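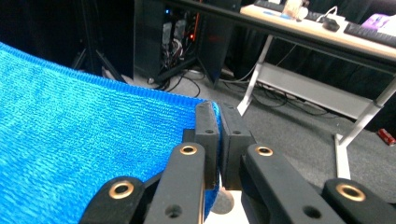 Monday, August
Shona Bright, Derkermont workshop notebook
2 shares | Comments

Continued with the cloth handling rules. The old page is still valid for rigid objects, but for knitted things it is too short and people fill the gaps in their own way. I write here what we agreed in the morning and what I would like to propose, so that Rutherford can copy the final text to the shared page when he is back.

Background for those who were not there. In the last check of the Urside set I went through 310 recordings with the hand-held gripper. Up to 70 of them I would not accept under the rules as I understand them. But when I asked for the written rule behind each refusal, for many I could not find one. It was only in my head, or in the head of the person who taught me. This is not fair to the operators. If a recording is refused, there should be a line on the page to point to.

Rules we agreed:

Grip. Pinch at the border or at a clear edge, one layer between the pads if the task says one layer. Do not close on a big bunch in the middle only because it is easier. If the task is "take the edge", a bunch is a failed grip and must be marked failed, also when the cloth comes up nicely.

Waiting. After closing, wait until the fingers have stopped before you lift. In several recordings the lift begins while the pads are still moving, and then the closing and the lifting are one mixed movement which is difficult to cut. We discussed a fixed time but did not agree. For now the rule says "fingers stopped", and the operator decides.

Pulling. Knitted fabric stretches, so pull slowly. If you hear a stitch go, stop and tell someone. The cloth is changed and the change is written in the log with the time.

Failures. Keep them. Do not delete a recording because the cloth slipped out. Mark it and continue. I know that some of us were deleting in the first weeks, me also.

Second person. When a refused recording is discussed, two persons look at it, and the one who recorded it is not one of them. The result is written in one sentence. "Bad" is not a sentence.

Not agreed, still open:

The floor. I would like a rule about what may lie on the floor around the work area. Deker says the floor should look like a normal floor, with cables and small things, otherwise the data is too clean and the model will be surprised in a real room. I understand this. But my concern is the person and not the data. The operator looks at the fingers and walks, and a cable across the carpet is a trip hazard, also for a good model. My proposal is to separate the two: variety is allowed in the background, but the path where the operator steps is free. I have written it like this in the draft, with the word "path" underlined. Deker has not answered.

Open computer cases. There is a general workshop rule that a case with the side panel off is not powered when work is going on next to it. I could not find who wrote it or if it was meant for us. Fabric and open fans are not good friends, and a long sleeve can go where you don't want. I would keep the rule and make it more exact, with a distance. Someone should propose the number, I don't want to invent it.

Drinks. The electrical page already says no drinks at the benches. It says nothing about under the benches. I add "or on the floor".

Pads. Check the screws on the finger pads at the start of a session. It was in the old page and disappeared in the last edit, I think by mistake. Put back.

To do: send the draft to Rutherford. Ask whether the failed grips need their own label or if the general one is enough. Go again through the refused recordings with the new text in the hand and see which ones change side. I expect that some will come back.

Comments

Deker
I did answer, but in the wrong thread. Fine with the path. Please say how wide, because in the small room everything is path.

Rutherford
Copied except for the floor part. Own label for failed grips, yes. "Slipped" and "wrong place" should be two different ones in my opinion.

Shona Bright
Good, I change the draft. For the width, let us measure it together.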